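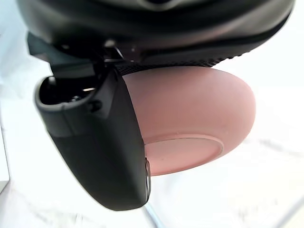 Robot arm going in on our packing bench, how do I keep my team on side?

Posted by flodport_bench in Work and Jobs

Hi all, bit of a long one, sorry. I look after the small goods bench at a packing firm in Flodport. We put together mixed boxes for shops – bath things, kitchen bits, little soft rubbery items, that sort of stuff. There are five of us on the bench on a normal shift, and some of them have been doing it a lot longer than I have.

In September the firm put a robot arm at the far end. It picks up one item at a time and puts it in a tray, and when the tray is full one of us closes it up and sends it on. We've been told no jobs are going. We've also been told the arm will be doing the "simple picks" by Christmas and that we'll be "freed up for higher value tasks", and I've asked twice what those are and got a smile.

The mood has gone really flat. People used to chat across the bench and swap places when their wrists got sore. Now whoever is nearest the arm is stuck there feeding it and clearing up after it, and they hate it. One of my best packers told me she feels like its assistant. Two of them won't stand at that end at all unless I ask them directly, so I end up doing it myself, and then I'm not doing my own job.

The other thing is targets. Our rate is set per bench, and the arm's trays get counted in with ours. When it stops, which it does, our number drops and it's our names on the board. I raised this and was told it'll "even out".

I'm not against the thing. It's good with the dull repeat stuff, and I'd be glad to see the back of some of the picks that hurt people's hands. I just don't know what to say to the team when I don't know the answers myself. Has anyone been through this? What did your managers do that helped, or what do you wish they'd done?

Thanks for reading if you got this far!

3 replies

Nima Shirazi

Been through this, from both ends as it happens. I was a packer at Khosravi when the first arm came in and I ended up running the cell, so I'll tell you what I remember and you can ignore whatever doesn't fit.

Get the targets sorted before anything else. Ours were lumped together as well, and it poisoned everything for months. What worked in the end was keeping a stoppage sheet on a clipboard. Time it stopped, time it started again, what it was holding or trying to hold. No blame, no essays. After four weeks I took it upstairs and it showed we'd lost roughly 60 minutes a shift, most of it on the same handful of items. They took the arm's trays out of the bench figure that same month. Your boss can wave away "it keeps stopping" but it's much harder to wave away a sheet of times.

Then rotate the arm end, properly, with a written rota, and put yourself on it too. We did 36 minutes each, an odd number I know, it was just how the shift divided up once you took the breaks out. People will put up with a lot if they can see when it ends. The ones who refuse, I'd have a quiet word and find out why. With us it was partly fear of breaking it. Ask whoever installed yours to come and show everyone, on the floor, with the real goods, how to stop it and how to restart it. Everyone, and that includes the person who says they're no good with machines (ours turned out to be the best of the lot).

The last thing is, your packers know things about the goods that the people setting up the arm don't. Soft rounded things are a good example. You or I would pick one up without thinking, we squeeze a bit, feel it start to slide and shift our fingers. Somebody had to work out how hard the gripper should press and where, and at our place the somebody was guessing until one of the older packers told him to take it by the sides and leave the flat bottom facing down so it would sit in the tray. He'd been at it for days! After that she was asked about every new line, and I got her a bit more money for it, though it took some nagging. So when they talk about higher value tasks, suggest that one. Write it down with a name and an hourly rate next to it and see what they say.

As for what to tell the team, tell them what you've been told and what you haven't. I had a manager who made up cheerful answers and we could all smell it. "I've asked and they haven't told me, I'm asking again next week" went down far better with us. And do ask again next week.

truduvberg_lass

We've got two of these at Truduvberg and I'll be blunt, they said no jobs going to us as well. No one got sacked but when people left they weren't replaced, so the bench went from nine to six over time. Get it in writing and ask specifically about leavers. Also ask about agency staff because they don't get counted when someone says "no jobs".

Wrists are better though, I'll give it that. I don't wake up with a dead hand any more.

Are you in a union? If so they should be in the room already. If not, might be the moment.

aramel76

we had one at Aramel, give it a name and everyone calms down. ours was Kevin

flodport_bench

Thank you so much, all of you. Nima, the clipboard starts on tomorrow's early shift, I've already ruled up the sheet. I hadn't thought about asking the packers what they'd tell the people setting it up, and I know exactly who I'd go to first – she's been muttering about how it picks things up since the day it arrived.

truduvberg_lass, no union here, but the leavers question is going in my email tonight. Two people are due to retire next year, so I think I can guess why the answer was so vague.

Kevin is taken, that's our supervisor. Will come back and let you know how I get on.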